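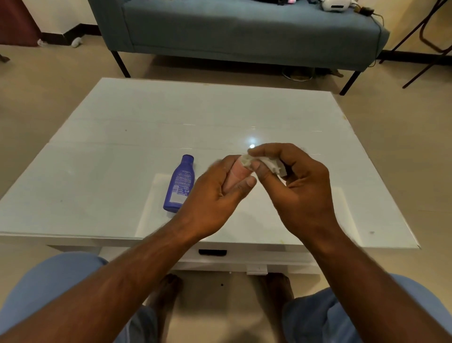
What counts as one episode in a hand demonstration?
One task, from both hands at rest to both hands at rest again. If the person stops halfway and starts over, the episode is ended and marked as incomplete, and the restart gets its own number.

Unit 6: Rules for recording and labeling two-handed tasks
Handout, Robot Learning from Demonstration
Course lead: Ayantu Kassa. Lab sessions: Tipene Trevaskis.

These rules apply to everything you turn in for the Fulto project. They replace the July version. The main change is in the labeling part, where last year's groups used so many different words for the same motion that two sets could not be merged.

1. Before recording

Get the signed consent form first. Anyone who records at home signs the home form as well, and so does any other adult living there.
Put away mail, bank cards, family photos and screens.
Wear the camera at head height and tilt it down until both hands stay in view at working distance.
Leave the lights as they are once you begin. Glare on a shiny table is acceptable if the fingertips can still be made out.

2. During recording

Work at your normal speed. Demonstrations done slowly for the camera teach a slow policy, and the timing can't be fixed later by speeding up the file.
Don't talk to the camera. Sound is stripped on upload.

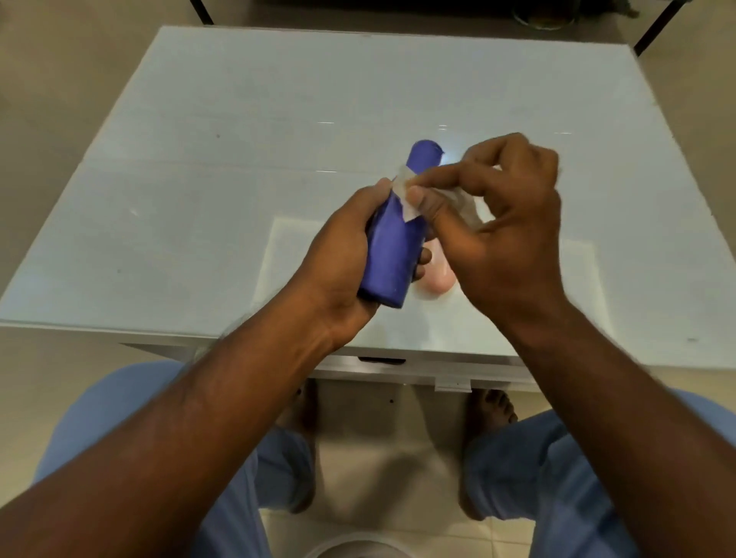
If something falls, pick it up the way you normally would and keep going. Recovery motions are useful and we have too few of them. Label them "recover" and don't trim them out.

Thin and clear materials need extra care. Film, tape and tissue change shape in the fingers, and depth readings on them are poor. Keep the material over the table, and pause briefly before you let go so the release can be found when labeling.

3. Labeling

Use the verb list in Appendix B and nothing else. The verbs people mix up most:

hold – the hand keeps an object still while the other hand acts on it
grasp – the moment the fingers close on an object
peel – a thin layer is pulled away from a surface
wipe – a soft material moves across a surface while touching it
place – the object is set down and released

Label each hand separately. A holding hand is not idle, and "idle" may only be used when the hand touches nothing.
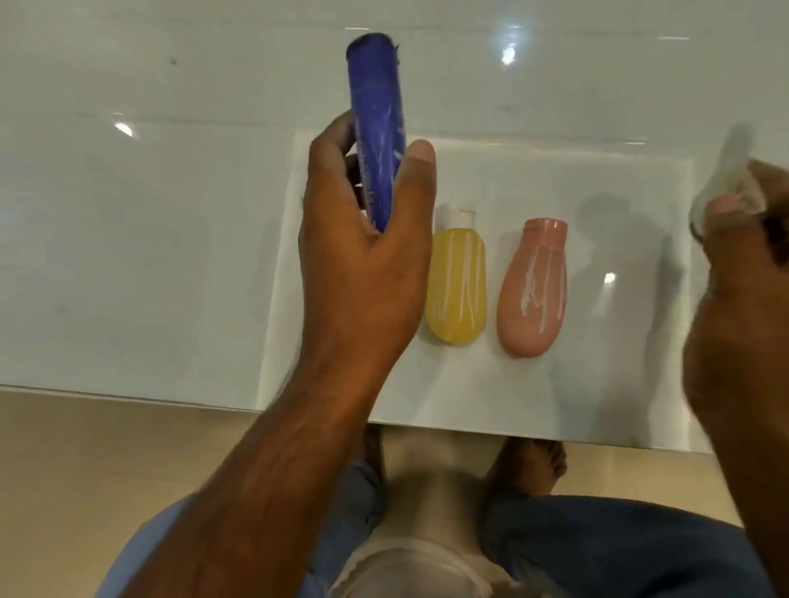
Name objects by shape and color first, then by use if you are sure of it. "Blue cylinder" is a good label. "Shampoo" is a guess unless the wording on the package can be read. When a hand covers an object fully, keep the label running for up to 2 seconds, then mark it hidden.

Each file is labeled by two people working apart. Where they disagree, write down both answers – don't settle it in conversation. Darcy Prendergast goes through the disagreements before the set is frozen.

4. Turning it in

Name the folder with your group number and the task code from the sheet. The sample folder is 1307, and you can copy its layout. Include the consent record number, but never the form itself.

Deadline for the first set is 29 November 2024. Late sets go in the next round. Questions about consent go to Lindsay Grimshaw, all others to Tipene.

Reading for Unit 7: the Clisport gripper safety notes, pages 6 to 19.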